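Practical Manipulation, Unit 4: Comparing Hands and Cameras on a Shelf Task
Course handout, to be read before the Tuesday session
Prepared by Hortensia Benítez

Welcome back, everyone. Last time we spent our two hours on arms and joint limits, and quite a few of you stayed behind to ask when we would get to the hands. Well, we have got to the hands! This unit is about choosing between them, and (which people tend to forget) about choosing where to put the camera that watches them. Our working example is the office cupboard with ring binders in it, a dull bit of furniture and a very good teacher.
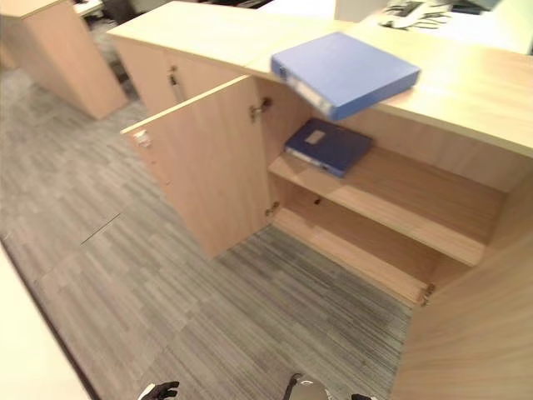
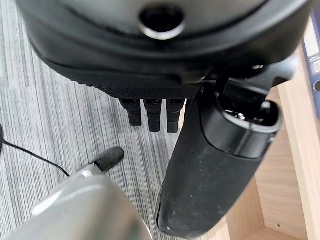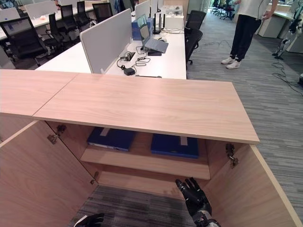 Figure 4.1. The binder and cupboard task. First and third: views from above, with the cupboard open. Second: close view of the hand with its fingers pointing down.

Keep these beside you as you read, as I shall be going back to them more than once.

1. Why a cupboard?

When I started teaching this course I used wooden blocks on a table, as everyone does, and the students got very good at blocks. Then Toshiko Shimada, who shares the lab timetable with me, suggested we put something flat on a shelf and ask for it back. The marks for that term were a sobering read.

A ring binder lying flat on a shelf is awkward in several ways at once. It is wide, so a small hand can't go round it. It is smooth, so the fingers slip if they press at a slant. It lies against the shelf, and that leaves very little to get a fingertip underneath unless part of it sticks out over the edge. Look at the blue binder in the first figure, on top of the cupboard and slightly askew, with a bit of it hanging over the opening. That overhang is a gift. Compare it with the navy one lying flat on the shelf inside, and think about how you would come at each of them.

Then there is the cupboard itself. An open door stands in the room and takes up space that your elbow may want. A side panel is always closer than you think. In the third figure both doors are open wide, which is kinder to the arm, though you still have a shelf above the hand when it goes in low.

2. The hands we shall compare

You will have three to try. Please don't decide on a favourite before you have used them all - I know some of you already have.

The Nuvach is a plain two-jaw gripper. It opens and closes and that is the whole of it. It is easy to control, easy to explain in a report, and it forgives very little if you arrive at the wrong angle.

The Londoño is a soft-fingered hand. It bends around things nicely and is gentle with a cardboard cover, but it sags a little under a full binder, and you must allow for the sag when you plan your way out past the shelf edge.

The Zidari is a hand with several jointed fingers. There is more to go wrong and more to calibrate, and your first hour with it may be a gloomy one. After that most people come round to it, because you can slide some fingers under and bring another one down on top.

I have left out anything to do with price. We'll talk about money in Unit 6.

3. Surfaces and fingertips

Spend a minute on the second figure. The palm has a band of fine crosshatch texture, and below it are three fingers in a close row with matte, rubber-like tips. To the right is a thicker padded finger set at an angle, and you can see a scattering of pale specks and lint on its surface.

I mention the lint on purpose. Soft, grippy materials pick up whatever they touch, and a dusty pad doesn't hold as well as a clean one. If you run the Nuvach freshly wiped and the Zidari straight out of the cupboard, you haven't compared two hands at all, you've compared a clean one with a dirty one. So wipe every contact surface with a damp cloth between sets, let it dry, and write down that you did. A past group lost a whole afternoon's results over this and they were very good about it, but I should like to spare you the same.

4. Where to look from

The Kondosano controller lets you switch between a head view and a wrist view, and you will be asked to use both. They are good at different things.

A head view gives you the layout. In the third figure you get the doors, the shelf and both binders, and a good stretch of the office beyond, with desks, mesh chairs and a person standing on the carpet. That is plenty for deciding where to go. What it doesn't give you is much help once the hand has gone in, as the cupboard top and the shelf get between you and the fingers.

A wrist view is the other way about. You see texture, joints and fingertips very well, and the hand itself takes up a great deal of the picture. Notice how little of the binder there is in the second figure, just a part of it up in the corner. Anyone steering from that alone would need a good memory for where things were.

My own habit is to plan the approach from the head and change to the wrist for the last 10 centimetres. Toshiko changes over much earlier. Try it both ways and see which suits you.

5. What to do in the session

Work in pairs, one driving and one writing, and swap after each set. For each hand, do 10 attempts with the head view and 10 with the wrist view. Start with the binder flat on the shelf and the doors fully open. An attempt counts as good if the binder leaves the shelf, clears the doors and is put down on the cupboard top without being dropped.

Note the kind of failure each time: slipped, blocked by the furniture, wrong height, or lost from view. "Missed" on its own is no use to you a week later. Keep the arm speed at 37 per cent throughout, please, even when you get confident, and keep your free hand near the stop button.

6. For your write-up

Four pages at most, with one table. Say which hand and view you would choose for this cupboard, and then say what you would change your mind about if the binders stood upright. I am much more interested in a careful account of a bad afternoon than in a tidy one with the awkward attempts left out.

Reports go in the tray outside my door by the end of July. If the tray is full, push them under the door.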